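# How to Switch Your Closet from Winter to Spring

I do this every year in April, when the mornings are still cold but a wool coat is too much by lunch. It takes one afternoon if you have the bins ready. The steps below are for a normal bedroom closet and a dresser. If you have a walk-in, the order is the same, it just takes longer.

## What you need

- Two bins with lids, for winter clothes
- A bag for donations
- A fabric shaver or sweater comb
- Laundry detergent made for wool
- Hangers, all one kind if you can
- A full-length mirror

I use the Skandum under-bed bins. They are low enough to slide under a standard frame and the lids stay on. Any bin that closes tightly will do.

## 1. Take out the heavy stuff first

Pull the coats, thick sweaters, flannel-lined pants and snow boots. Lay them on the bed. Don't touch anything else yet. If you empty the whole closet at once, you will be sleeping next to a pile.

Leave one warm coat and two sweaters where they are. There is always a cold week left after you think winter is done.

## 2. Clean before you store

Check every piece for stains, especially at the cuffs and collar. Moths go for wool that has food or skin oil on it, and a faint stain in spring can be a yellow one by fall.

Wash sweaters by hand in cool water with wool detergent. Press the water out in a towel and dry them flat. Coats that say dry clean only should go to the cleaner now. When they come back, take off the plastic and put them in a cotton garment bag.

Go over pilled areas with the fabric shaver once the sweater is fully dry. Use light pressure. The Adus shaver I have has two settings, and I only use the lower one on knits.

## 3. Fold and pack

Fold sweaters. Don't hang them, even for a few weeks, or the shoulders will stretch into points. Put the heaviest ones at the bottom of the bin and the thin ones on top. Stuff boots with paper so the shafts stand up.

Add cedar blocks if you like them. Sand the blocks lightly each year to bring the smell back. Write what is inside on a strip of tape and stick it on the short end of the bin, where you can read it without pulling the bin out.

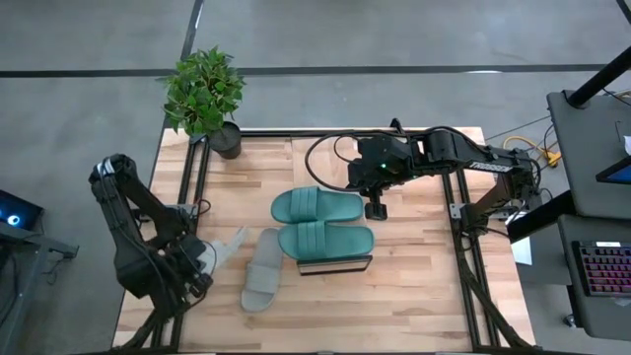 ## 4. Try on last year's spring clothes

Do this in front of the mirror, with shoes on. Hems look different with flats than with ankle boots, and you want to know that before a workday.

Sort as you go:

- Fits and you like it: back in the closet
- Needs a button or hem: on the chair by the door
- Doesn't fit or you skipped it all last year: donation bag

Be strict about white tees. If the neck is stretched or the underarms are gray, it becomes a cleaning rag.

## 5. Hang the in-between pieces at eye level

These are the ones you will reach for over the next couple of months, so give them the best spot. For me it is:

- A denim jacket
- A trench or a light rain coat
- A long cardigan
- Button-down shirts that work open over a tank
- A midi skirt that works with tights or bare legs
- Straight jeans in a lighter wash

Hang jackets together at one end, then shirts, then skirts and pants. Summer dresses can go at the far end until it warms up.

## 6. Put a few outfits together

Start with one layer you can take off. My most worn outfit last spring was straight jeans, a striped tee and the Bralon cardigan, which is thin enough to fit in a tote. A second one was the midi skirt with a gray sweatshirt and sneakers. Take a phone picture of anything that works and keep the pictures in their own folder.

If you notice you keep needing the same missing thing, write it down. Mine was a belt. I wore one from Mahama until the holes gave out and didn't replace it for a year, so half my pants were annoying to wear.

## 7. Then shop

Only look at sales after you have done the steps above. Take your list with you. Check the fabric tag before the price tag: cotton, linen blends and light wool will all carry you through changing weather, while thick polyester gets clammy as soon as the sun comes out.

For shoes, one closed pair and one open pair will cover most days. Try them on in the afternoon, when your feet are a little bigger.

## If you run out of time

Stop after step 3. The spring clothes can wait until the next weekend, but don't leave clean wool sitting out on a chair. Close the bins and slide them under the bed.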